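Housekeeping Basics, Unit 5 — Terry Towels
Instructor: Oi-ling Chiang
Notes for June 25, 2018

Quiz moved to next session. Bring your own hand towel, terry if you have one.

Parts of a towel, quick review
Pile = the loops. Soaks up water, snags on rings.
Border = flat woven band, no loops. Shrinks more than the rest, so it puckers on cheap ones.
Hem = turned edge. Check for loose stitching befor you fold.
Care label — read it. Then read it again.

Spreading and folding
Cloth on the table first. Terry grips it, slides less.
Find a corner. If you can't, find the label and follow the hem from there.
Smooth from the middle out. Palms, don't pull on the border.
Long edges together, then halves, then thirds. Border on the outside for display shelves, label inside.

Tan terry on green cloth:
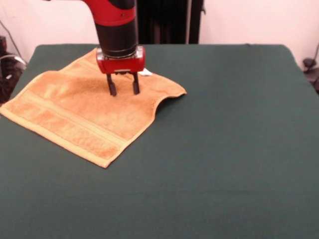
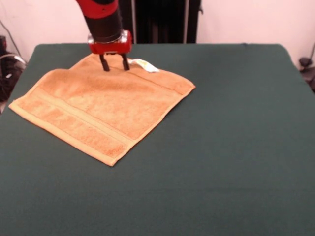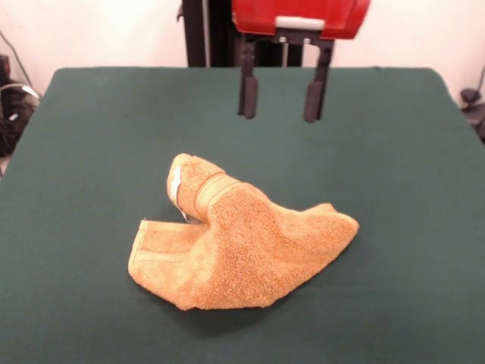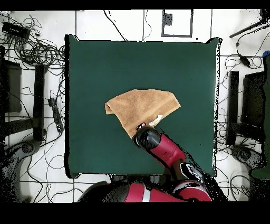

Washing — keep it short, this is all in the Garetell booklet anyway
Warm water, half the soap you think. Skip fabric softener, it coats the loops.
Shake each one out before the dryer. Take out while the border is still a tiny bit damp and flatten it by hand.
Pulled loop: snip it, never yank. Terry won't run.

Group work: Petro Lytvynenko and Lajos Csonka have the bath sheets, Svyatoslav Fedoruk has washcloths. Stack of 50, all edges facing the same way. Room 403, not the laundry room.

Reading for next time: Llanos handout, the part on stain types. Skip teh bleach chart, old one.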